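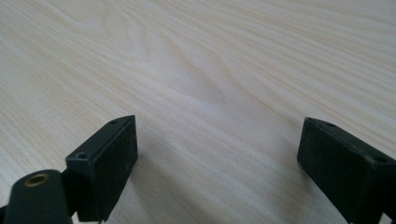
Before you pay for the oil

Every spring the flyers come round again, and every spring at least one neighbor on Plumcombe Road asks whether we should all go in on a case of Bodnár tabletop oil. The price this time is $51 a can, or $70 with the cloth and the little tin of wax. The flyer says it "feeds" the wood.

I have my doubts. A table is made of a dead tree and it isn't hungry. Oil can darken the grain and slow down a water ring, and on a bare top that is worth something. On a top that already has a hard clear finish, most of it sits there until you wipe it off again, and then you have a greasy cloth to deal with. (Lay it flat outside to dry. Oily rags in a heap can catch fire, and the flyer doesn't mention that at all.)

Man-sik Myung bought a can last November and swears by it. I went over to look. His table is very nice, but it was very nice before, and he also stopped letting the kids do their painting on it. Yoon-hee Tak used 2 coats of plain mineral oil from the drugstore on her cutting boards and can't see why anyone would spend more. Neither can I, though I'll admit I haven't tried the wax.

What I would do first is put a drop of water somewhere out of sight, say near a leg, and leave it for a few minutes. If it beads up, the finish is still working and you can keep your money. If it soaks in and leaves a dark spot, the wood is bare or close to it, and then we can talk about oil – any oil made for the job, with or without the fancy label.

Lanying Kong is still taking names for the group order, which needs 4 more cans to get the discount. Call her if you want in. I'm not on the list.

– Benjamín Gallardo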